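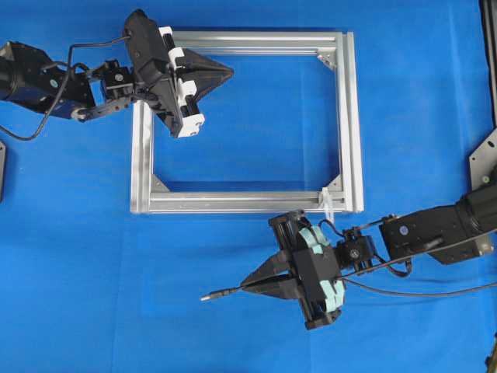
Last updated: October

So we're up to 3,723 demos of the frame task, and my shoulders know it! Both arms, one aluminum frame, blue cloth underneath, over and over. Mudassar wants 200 more before we retrain, and he wants the starting spot different every time — I keep drifting back to the same one without noticing.
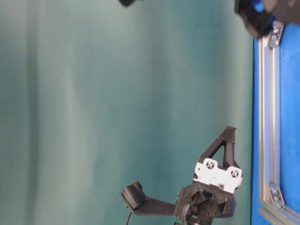

Last night I threw out 41 runs where I'd paused too long in the middle (the old model learned to dawdle from me, oops). Haris thinks six of them can be saved by trimming. I'll look after lunch.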